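Third build report: the sorting arm

We finally got the base turning in June, after 12 evenings in the shared workshop at Pletis. Jericho Tagle did the wiring and I did most of the code (and most of the swearing at the code). The first motor mount snapped, so I reprinted it with thicker walls – much better! The arm now swings through its full range in 2 seconds, which I'm really pleased with.

Next job was tidying the cables, and that took more than 16 tries at routing before nothing snagged. I wore the marker gloves for the handling sessions, so my grip could be tracked while I worked. 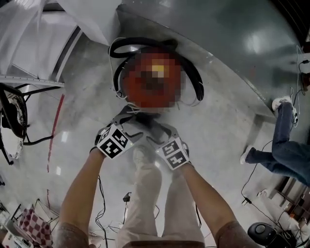 The elbow joint still wobbles a bit at full stretch, so I'll try a stiffer bracket before the final report.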